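Sheet-metal bin

May, by the Judundale Household Encyclopedia desk

A sheet-metal bin (also tote, tub or, where I grew up, just "the tin") is an open-topped container folded out of thin metal sheet and used for holding loose things. I've owned a lot of these, so forgive me if I run on a bit!

Most are rectangular, with walls that lean outward from a flat floor. The slope makes it easier to scoop small stuff out of the corners, and on many models it lets the empties nest (my Belay set of 8 stacks up no higher than a kitchen stool). Plain gray is the usual finish, though Zevow sold a red one for years and I still regret passing it up.

Makers' catalogs sort bins by length. The old Dedley list ran to 31 sizes, and number 73, the long shallow one, is what people in Judundale generally mean when they say "toy bin." It was meant for hardware, but families took to it because it wipes clean and survives being stood in.

Use leaves its marks. Floors get scratched first, then go cloudy, and the walls pick up rubbed bands. I like them better that way, and a damp cloth is all the care I give mine.

What goes in is up to you. A mixed bin might have toy food, blocks and little vehicles all in together, with no dividers.

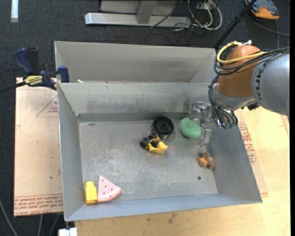
A gray bin with a scuffed floor, holding a pink watermelon wedge, a yellow block and a tipped toy vehicle among other things.

See also: crate, drawer, toy chest, washtub.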